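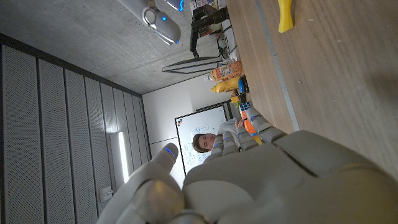

# The Sorting Table at Prarkenell

The table is where the shared box of household things gets unpacked, looked over and put back on the shelves. Most of the items are groceries or toys, and people use them for all kinds of tabletop work, so they wander. Twice a year everything comes back to one place and gets checked against the list.

Lanying Duan wrote the list. Tùng Lý labeled the shelves and did most of the carrying.

## The table

The top is wood with the grain showing. We picked it over a white one because small things are easier to find on it and it doesn't glare in the afternoon. It came from Cilurside with 2 other pieces of furniture and went up the stairs on its side. The top gets wiped with a damp cloth and nothing stronger.

## Groceries

The juice carton and the mustard bottle stay together on the lower shelf. Mustard goes in cap up. Cartons get replaced when the corners soften, and this time 3 went out with the recycling.

Anything that once held food is rinsed before it joins the box. Lanying has added that to the list in capital letters.

## Toys and small things

The Rubik's cube belongs on the middle shelf. It doesn't need to be solved before it goes back, although Tùng usually does it anyway. Tape has its own drawer now. The drawer was supposed to hold pens, and the pens have moved to the tray under the whiteboard.

Small yellow things were the hardest to sort this year. We had them listed under four different names and have settled on "yellow, small" until somebody comes up with a better heading.

## Fruit

The banana goes out on the table by itself, inside the tape lines.
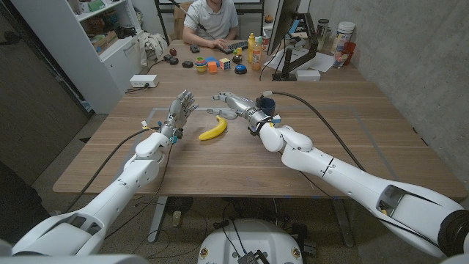 It has a place on the top shelf, away from anything heavy. Last year it was stored under a stack of books from Ogunleye and was missing until the next check. The list now has a line for it, with the shelf number next to it.

The tape lines are meant to stay down. If a piece lifts, press it flat or lay a new strip over the old one. Please use the pale tape. The darker kind left a residue on the Purkedside table that took most of a morning to get off.

## Boxes

Cardboard boxes are kept if they close properly and have no old labels on the lid. The rest are flattened and left by the door. The best size for the shelves is 26 inches long, and anything longer sticks out into the walkway.

## Putting it all back

Heavy things go low, light things go high, and the list gets initialed at the bottom. If you borrow something between checks, write it on the whiteboard with your name and the shelf it came from. Leave the existing drawings alone and use the free space at the side.

The next check is in December. Lanying has the current list, and a printed copy hangs inside the cupboard door. Missing from this round: one wooden spoon, the lid of the blue tin and a set of measuring cups. If you have any of them, the middle shelf is fine.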